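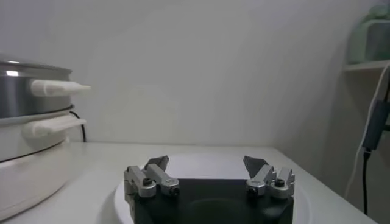 Ticket 729
Product: Mengal recorder, two-arm teleop, wrist and head cameras
Site: Fernmont, bench 2
Opened by: Obinna Obi
Handled by: Pornthip Suksawat, Bustico support
Opened: January 27, 2023
Priority: High (requester), Normal (after discussion)
Subject: Right gripper closes late on replay, but only when I'm the one driving

Obinna Obi wrote:

We're recording demonstrations of the bun task on the Feva arms. Start with buns in the steamer, end with buns on the plate. A person drives both arms from the leader handles, Mengal records everything, and later we replay a few episodes on the real arms as a sanity check before anything goes to training.

Live driving is fine. The grippers do what my hands do, including the things I wish my hands hadn't done. On replay, the left arm is perfect and the right gripper closes late. It arrives at the bun, thinks about it, and closes on the way back up. The bun stays where it was and the arm carries a helping of air over to the plate with great care.

It doesn't happen on every episode. My colleagues' episodes replay cleanly. Mine don't. I have been offered several theories about this by my colleagues.

Already tried:
Restarted the recorder.
Restarted the arms.
Re-zeroed both grippers, fully open to fully closed.
Swapped the leader handles left for right. The problem stayed with the right follower.
Swapped operators. The problem went away, which was hurtful.

Pornthip Suksawat wrote:

Thanks for the thorough list. Please don't re-zero again for now, so we're both looking at the same setup. Could you send:
1. One bad episode and one good one, same task, same day if you have them.
2. The session config.
3. The recorder log from startup to the end of the bad episode.

Also, when you say "late," is it late from the first grasp, or does it start out fine and get worse?

Obinna Obi wrote:

Files uploaded. I had to go back and watch for the second part. First bun is fine. Second bun is fine. It falls apart near the end of the episode, at the last bun, and then it's late by the same amount until I stop recording. So it doesn't drift. It steps. 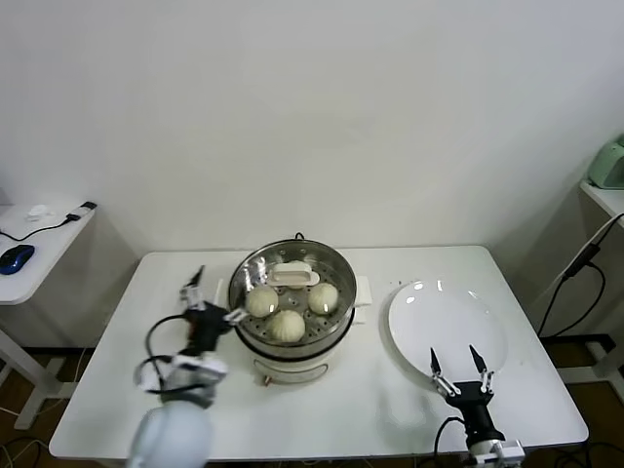
I should say that I'm careful on this task. The buns are soft and the pads on these fingers come to a point, so I go in slowly and open wide before I get near anything. I also line up with the plate before letting go. Other people here sort of fling them.

Pornthip Suksawat wrote:

Careful is the clue, I think. Your bad episode is longer than 3,000 frames. The good one isn't. At 30 frames a second that puts the line at 100 seconds, and your step happens right there.

In your config the right gripper stream has its own buffer setting, and it's capped at 3,000 samples. The arm joints and the left gripper are set to unlimited. When the capped buffer fills, the recorder starts a new one, and the samples after the changeover get stamped on arrival at the disk instead of at the gripper. On your machine that costs 400 milliseconds. The position values are right. They're just labeled with the wrong time, so replay plays them late.

Do you know who set the cap?

Obinna Obi wrote:

I've looked in the config history and it was me. I was chasing a memory problem on a different task, put a cap on one stream to see if it helped, and it didn't. I then left it there as a gift.

Can the affected episodes be saved? I have a lot of slow ones. I have mostly slow ones.

Pornthip Suksawat wrote:

Yes, in most cases. The frame where the buffer rolled over is written in the log, so the offset can be taken back out from that point on. Steps:

1. Stop recording. Leave the arms powered but idle.
2. In the session config, set the right gripper buffer to unlimited, to match the left. Save and restart the recorder.
3. Record one test episode on purpose past the 100 second mark. Open and close both grippers together a few times before the line and a few times after it.
4. Replay it. Both grippers should close together the whole way through. If they don't, stop and send me that one.
5. Run the retime tool on copies of the old episodes. Keep the originals. It skips anything without a rollover in the log, so you can point it at the whole folder.
6. Replay a couple of the repaired ones with something cheap in the steamer.

One thing to watch in step 5: if an episode was paused and resumed, the tool will refuse it. Those need a manual offset, and I'd sooner throw them out.

Obinna Obi wrote:

Steps 1 through 4 done. The test episode was two minutes of me opening and closing grippers at nothing, and it replays in sync to the end.

Step 5 ran overnight on the copies. Three episodes refused, all of them paused. I remember one of the pauses. I was answering a question about why I'm so slow. Deleted all three.

Step 6: replayed two repaired episodes, folded socks standing in for buns. Right gripper closes on time. The socks got to the plate.

Two requests. Could Mengal warn you when the two grippers have different buffer settings? And could it say something on screen when a buffer rolls over, since I was never going to find that line in the log by myself?

Pornthip Suksawat wrote:

Good news all round. I've filed both requests. The mismatch warning is small and should make the February release. The on-screen notice needs more discussion, as people here have feelings about pop-ups during teleop.

Changing the subject line to "Timestamp step on right gripper after buffer rollover" so other customers can find it. OK to close?

Obinna Obi wrote:

Close it. I'd have liked the new subject line before I forwarded the old one to my whole team.

Status: Resolved
Cause: Configuration, mismatched stream buffers
Linked: two feature requests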